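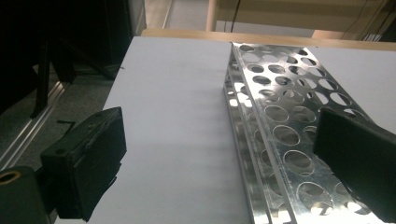
International Applicants: Preparing a Postgraduate Application
Handout 3, Study Abroad Preparation Course
Prepared by Bukola Wike, October

This handout covers the personal statement and academic references. It should be read before the second seminar.

1. The personal statement

Most departments ask for a statement of no more than two pages. Applicants should state which programme they are applying for, what they have studied so far and why the next stage of study follows from it. General praise of the host country or university adds little. Applicants to taught courses should refer to particular modules - those applying for research degrees should name a topic and a possible supervisor.
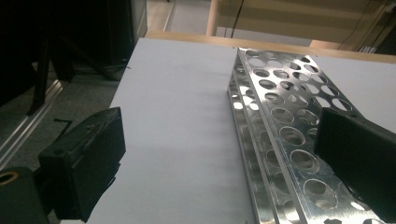

2. Academic references

Two references are normally required, and at least one must come from a member of teaching staff. Ask referees four weeks before the deadline and send them a copy of your transcript and draft statement. Referees should write from an institutional email address. Letters in a language other than English must be sent with a certified translation.

Laboratory supervisors may act as second referee for science applicants, provided that they have overseen assessed work.

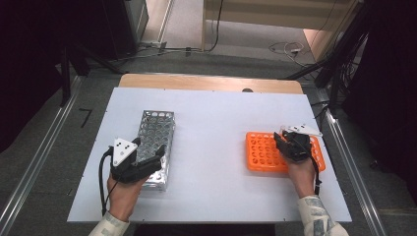 Metal and orange plastic test-tube racks.

3. Before the seminar

Bring a printed draft of your statement. Drafts will be exchanged in pairs and returned with written comments. Students applying to the Clumberg or Tesari scholarship schemes should also bring the funding form, with section 4 left blank.

Related handouts
Choosing a Country and Course
English Language Tests
Tuition Fees and Living Costs
Student Visa Interviews

Course enquiries: Daniyal Rajput, Lawal Study Centre | Back to top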